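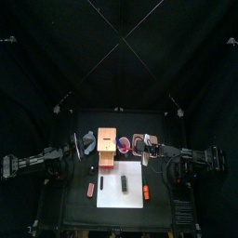 Do blackout curtains need a special lining to keep a bedroom dark? Most of the light gets in around the edges, so a plain, tightly woven dark fabric hung properly will beat an expensive lined one hung badly.

I say this as someone who paid for the expensive ones first. The Osamby panels I bought were sold as "total blackout," and the cloth did stop light. The inch of bare wall on each side did not.

Before you buy anything, go into the room at midday, shut the door and pull whatever curtains you have. Wait for your eyes to adjust. Look at the top of the rod, then the sides, then the floor. Mark the bright spots with painter's tape. If the middle of the cloth glows, you need thicker cloth. If it doesn't, keep your money.

What you need
Dark fabric or your old curtains
A wraparound rod, the kind that bends back to the wall at both ends
Stick-on hook and loop tape
A tape measure and a drill

Measuring
Measure the window opening and add 2 inches on each side. Sellers will tell you to add far more – they also sell by the yard. With a wraparound rod the small overlap is plenty. My opening is 70 inches wide, so the finished width had to be 74, plus extra for folds. Fabric pulled flat looks like a bedsheet and gapes when a breeze hits it.

Hanging
Put the rod above the trim, into studs if you can find them. The plastic anchors packed with the Rahimi rod held for a week. Use better ones. Turn the ends of the cloth back to the wall and fix them with the hook and loop tape, pressing hard. The tape will not stick to dusty paint, whatever the package says, so wipe the wall and let it dry.

The top gap
A box over the rod works best, but a strip of folded cloth laid along the top does nearly the same job and costs nothing. Fadwa Shehata, who sews for a living, talked me out of the magnetic kit from Zernel – her view is that magnets slide under any real weight, and mine did on the one side I tried.

Washing
Coated fabric can crack in a hot dryer. Wash cold, hang it up damp, and check the edges again once it's dry. Cotton may shrink, so wash it before you hem.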